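Sat 28 October

Notebook, Ivmont rental, upkeep and listing

Went through the guest feedback again this morning with coffee and no great hopes. The claim from the agency is that the new listing text brought in more bookings. I don't buy it yet. The text went up in the same week the Nulaten road reopened, and anybody coming from the south saves most of an hour now. You can't change two things at once and then hand the credit to the one you get paid for.

Water heater. The plate on the tank says 80 gallons. Guests in the upstairs bath report running out after the third shower. Lahcen El Fassi thinks the lower element is gone and wants to swap both. Maybe. I asked him to put a meter on it first. Last time we replaced a part on a hunch it was the dishwasher pump, and the dishwasher still leaves grit on the bowls. Meter reading to go in here when he has it.

Floor area. The old owner's sheet says 2,000 square feet. The Alaoui people measured and would not sign off on that number unless we count the covered deck. I don't want to count the deck. Nobody sleeps on it. Listing should say "three bedrooms, covered deck" and leave the square feet off until somebody with a tape does the upstairs properly, including under the slope.

"Steps from the water" - has to go. I paced it from the back gate to where the sand starts and got 700 steps, and I have long legs. They are steps, fine, but a family with a cooler will read that line differently from how the agency wrote it.

Rukanel door lock. Sold to us as the end of key trouble. Two lockouts so far this month, both after dark, both solved with the spare key that the lock was meant to replace. The app showed it as online the whole time. Support told me to move the hub closer to the door. I moved it. Not convinced, will leave the lockbox on the post through winter whatever they say.

Linens. Tried the cheaper sheets on the back bedroom only, the good ones everywhere else. No guest has mentioned either. That could mean they are just as good, or it could mean people don't write about sheets unless they are bad. Keep going till spring before ordering more.

Kitchen stock is the one place I trust the complaints, as they keep saying the same thing. House sleeps eight, and we got down to 4 dinner plates that match. Go with plain white and stop buying the patterned ones that get discontinued as soon as one chips. Same for the water glasses. Lahcen wants to lock the good set in the owner's closet. I'd sooner buy a set I don't care about and leave the closet for tools.

Still open:
- meter on lower element, before any parts get ordered
- tape measure, upstairs
- new wording for the beach line, send to agency
- ask agency for weekly inquiry counts from before the road opened, they must have them
- dishwasher filter, again
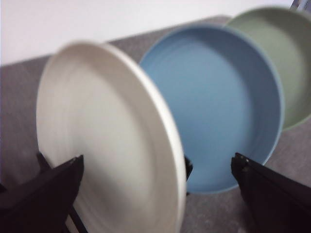
White plate, on edge.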